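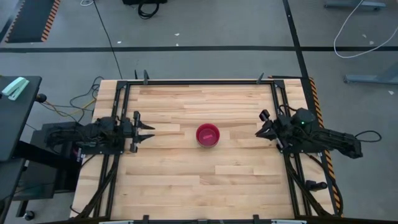 KITCHEN & WORKSHOP

Small bowls, slow reactions: a few tips on household chemistry

Most of us gave up chemistry the minute we were allowed to, then went home and did it every day with worse labels. Baking soda is chemistry. So is the brown ring in the kettle. What follows is a set of habits I have picked up, mostly by ignoring them first.

Stop mixing vinegar and baking soda in the same bottle. I know it fizzes. Fizzing is very satisfying and gives you the feeling that work is being done somewhere. But the acid and the base spend themselves on each other, and what you have left is a weakly salty water with a good publicist. Use the soda as a scrub, rinse, and then use the vinegar on whatever scale remains. If you must have the fizz, have it down the drain, where it at least shifts the loose stuff. Leave the lid off whatever you do. Gas in a sealed spray bottle will find its own way out.

For the kettle, citric acid beats vinegar and doesn't make the tea taste of fish and chips. Two spoonfuls, fill to cover the scale, bring it to the boil, switch off and walk away for half an hour. Rinse twice. Tell the household first. I once didn't, and my brother still brings it up.

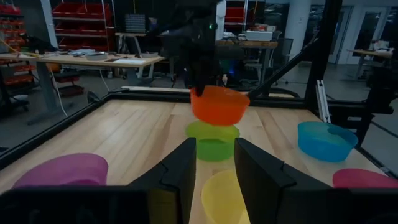
No. 200

Rust on a pan or a chisel comes off in plain white vinegar overnight. Overnight means overnight. I left a plane blade in for most of November and got back something the colour and texture of burnt toast. When it comes out, scrub it, rinse it in water with a little baking soda stirred in, dry it straight away and oil it. Skip the drying and you'll have fresh orange rust before you have found the oil.

Keep aluminium well clear of oven cleaner and washing soda. Both are strong alkalis and will turn a good baking tray dull grey, or worse. The old silver trick does use aluminium, on purpose: line a basin with foil, lay the silver so it touches, add hot water and a spoonful of baking soda. The tarnish gives up its sulphur and the room smells of eggs. Don't try it on anything with glued stones or a dark finish you're fond of.

And never put bleach with anything except water. No vinegar, no ammonia, no toilet cleaner, no second product that "seemed stronger". People do this in small bathrooms with the door shut, which I find hard to be funny about.

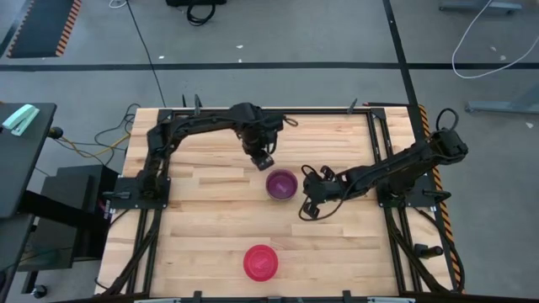 Éabha Mac Carthaigh, Household Columnist

A word on measuring. If a recipe for cleaner says 100 mL to the litre, doubling it mostly doubles the rinsing. Heat and time do more. Warm water and ten minutes' patience will shift grease that an extra glug of concentrate won't — and patience is cheaper, even at my rates.

Write what's in the jar on the jar, and not on the lid. Lids wander. I have a shelf of white powders in the laundry that could be borax, citric acid or icing sugar, and I'm not going to be the one who tastes them.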